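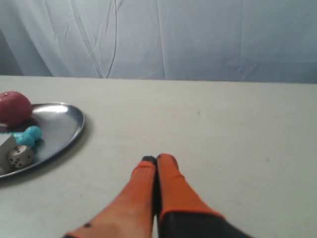 Courses > Defense Acquisition > Unit 4 > Handout: Teaming and Novation

Unit 4 handout, revised 5/19/25

Read this before the section on protests. It covers what happens to a military contract when the companies behind it change, either during a competition or after award. The running case is the Kozan weapon sight, which we started in Unit 3.

1. Prime and subcontractor

The government buys from the prime contractor. The prime signs, gets paid, and answers for late deliveries. Subcontractors have a contract with the prime only. If a subcontractor stops shipping lenses, the government's complaint goes to the prime, and the prime has to sort it out.

In the Kozan case the prime was Jurkico, a company that had built vehicle electronics and had never sold a rifle optic. The sight was designed by Stotell. Jeltix made the mount and the battery housing. Jurkico brought an approved accounting system, cleared staff, and enough cash to carry the work between payments. Stotell brought the design. This is a common split and you will see it again in the radio case.

2. The teaming agreement

Before a proposal goes in, the companies usually sign a teaming agreement. It says who leads, who does which part of the work, and whether any of them may also join a rival team. It is not the subcontract. Courts have sometimes treated these agreements as promises to negotiate and nothing more, depending on state law and how firm the wording is. Look at the work share clause first. "Stotell will be given the opportunity to negotiate" is weak. A stated price, quantity and statement of work is much stronger.

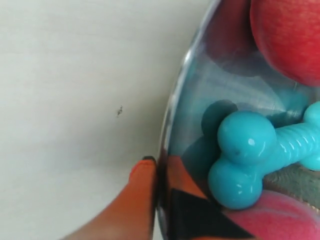 The Kozan agreement was exclusive for the length of the competition. It had no clause on change of ownership, and that caused most of the trouble later.

3. A change during the competition

Jurkico and Stotell got through the first round. The prototype phase called for 32 sights with mounts, spare batteries and a draft operator manual. In March, with the prototypes already delivered, Jurkico decided to leave the optics business and offered its place on the program to Stotell.

Stotell could not simply put its own name on the proposal. An offer is evaluated on the company that made it, including its past performance, finances and production plan. Change the offeror and some of that evaluation may no longer hold. The contracting officer had to decide:

- whether Stotell was taking over the whole part of the business that would perform the work, or just the proposal
- whether the people and equipment named in the proposal were still available
- whether the technical rating depended on anything that stayed with Jurkico
- whether cost or price would change

Stotell bought the optics division outright, with its staff, tooling and test records. That made the first question fairly easy. The third was harder -- the environmental test chamber named in the proposal belonged to the vehicle division and was not part of the sale. Stotell rented time on it under a separate agreement, and the agency accepted that.

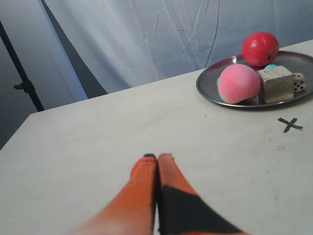
Note the order of events. The sale closed first and the agency was told second. A short notice beforehand would have cost nothing and would have saved weeks of letters.

4. A change after award

Once there is a contract, the rules are different. Federal law generally bars a contractor from transferring a government contract to someone else. The government may choose to recognize the buyer as the successor in interest when the assets needed for the work have been transferred. The document that does this is a novation agreement, and it has three parties: the seller, the buyer and the government. The seller normally guarantees performance by the buyer.

A stock purchase is usually simpler. If the contractor stays the same legal entity and only its shareholders change, a novation is generally not required. A plain name change needs only a change-of-name agreement.

5. Who owns the drawings

Production lots were set at 1000 sights, with a first order of 3636 mounts to cover spares and training weapons. The mounts came from Jeltix, which had paid for the design itself and marked its drawings as limited rights data. The government could use them for its own purposes but could not hand them to another manufacturer to compete the mount. Check the markings early. An agency that finds this out at the second production lot has very little room to bargain.
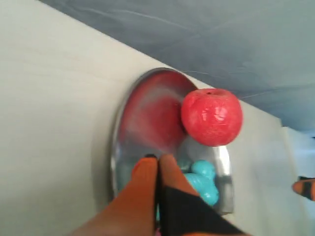 Stotell's own drawings were mixed. Work paid for under the prototype agreement carried the rights set out in that agreement, and the older lens work did not.

For next class

Read the data rights clause in the course packet and bring answers to these, a paragraph each:

Draft a change-of-ownership clause for the Jurkico and Stotell teaming agreement. Keep it under five sentences.

Suppose Stotell had bought the proposal and the test records but none of the staff. Which of the questions in section 3 now comes out differently?

Jeltix is sold to a foreign parent after award. The prime does not change. List who has to be told, and check the security clauses as well as the novation rules.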